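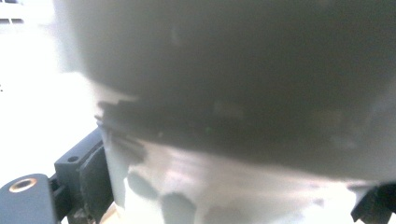

Drolbridge Robot Learning Course
Handout 4: Collecting demonstrations with a hand-held gripper
Revised Jul 1, 2024

1. What this handout covers

Handout 3 dealt with driving the arm directly to record examples. This one deals with the hand-held tool. You carry the gripper yourself, do the task with it, and the camera mounted on it records what the gripper would see if an arm were holding it. No arm is needed in the room while you record.

Read sections 2 through 5 before your first lab slot. Section 6 is for the write-up. Section 7 has the exercises.

2. Terms

An episode is one attempt at a task, from the moment recording starts to the moment it stops. A demonstration is an episode we keep. A policy is the program that is trained on the demonstrations and later picks the motions by itself. The observation is whatever the policy is given at each time step: in this course, the camera image and the opening width of the gripper.

The policy has no access to what you were thinking, or to what you could see over the top of the tool. If you steered by looking at the far side of the table, the recording does not contain the reason for your motion. Try to work from what the camera can see. It helps to watch a few of your own episodes after the first ten minutes and ask whether you could do the task from those images alone.

3. Before recording

Check the mounting hardware by hand. The brackets on our tools use brass threaded inserts, and a screw that is not seated will let the camera shift. A shifted camera changes where the finger appears in every image, and episodes from before and after the shift should not be mixed.

Wipe the lens. Close the gripper fully, open it fully, and confirm that the width reading follows.

Set the exposure for the place you will be working in. White surfaces under strong light come out as flat glare, and the edges of a white object disappear into them. Turning the tool a little away from the light is often enough. If it is not, lower the exposure and record a short test.

Write the task down in one sentence, including where it begins and where it ends. "Pick up the tube" is too short. "From open gripper above the table, grasp the tube near its middle and lift it clear" can be checked against a recording.

4. Recording

Move at a steady pace. Beginners go too fast on the approach and then stop for a long time before closing the fingers. A policy trained on long pauses tends to pause as well, and sometimes never starts again.

Keep the finger tips in view as far as the task allows. At close range this gets hard. A large object near the lens goes out of focus and can cover most of the image, and a glossy one adds reflections that move as you move. Some of these frames are unavoidable, and the policy will meet the same thing when it runs. Do not throw out an episode because a few frames are blurred. Do mark it if the view is blocked through the whole grasp.

Vary the start. Change the position of the object, the height you begin from and the angle of approach. Two hundred episodes from the same starting point teach less than 80 from different ones.

Record recoveries. If the object slips and you can regrasp it within a few seconds, carry on and keep the episode. If you drop it out of reach, stop the recording and mark it as failed. Failed episodes stay on the disk — they are used in Handout 6.

5. Sorting

Sort on the same day you record. Each episode gets one of three marks: keep, hold or failed. "Hold" means a second person has to look at it.

Reasons for a hold:

- the view is blocked for the whole of the grasp
- the width reading stops or jumps
- the end state does not match the task sentence
- a hand or sleeve covers the finger at the moment of contact
- motion tracking is lost, even if the images look fine

The Pickering set, which you will use for the exercises, began with 2995 episodes. After sorting, 2373 were marked keep. The remainder were split between hold and failed, and the sorting sheet in the course folder gives the mark for each one. Notice that the rejected share is not spread evenly over the tasks. Tasks with shiny or pale objects lost more episodes than the others, mostly through lost tracking: the tracker needs fixed points in the background, and a close view of a plain surface gives it few.

6. What to put in the write-up

State the task sentence, the number of episodes recorded and the number kept, and any change to the tool between sessions. Say how the starting positions were varied. If you dropped episodes for a reason that is not in section 5, describe it. Groups using the Vemavberg tracker should give the version, as the older one writes its timestamps in a different format.

Do not report training results without the episode counts beside them.

7. Exercises

a) Record 200 episodes of a grasping task of your choice over two lab slots. Sort them and hand in the sheet.

b) Take the first 80 episodes you marked keep and train the Drancombe baseline on them. Train it again on all the kept episodes. Compare the two on the same ten starting positions.

c) Swap sheets with another group and sort their episodes without looking at their marks. List every episode where you disagree, with one line on each. Bring the list to the July review session.

Related handouts
Handout 2: Cameras, lenses and exposure
Handout 3: Recording with the arm
Handout 5: Aligning images and gripper width
Handout 6: Using failed episodes
Lab safety sheet, Drolbridge

Share this page (12) Comments (3)

This site uses cookies to remember your login and reading preferences. Accept | Manage settings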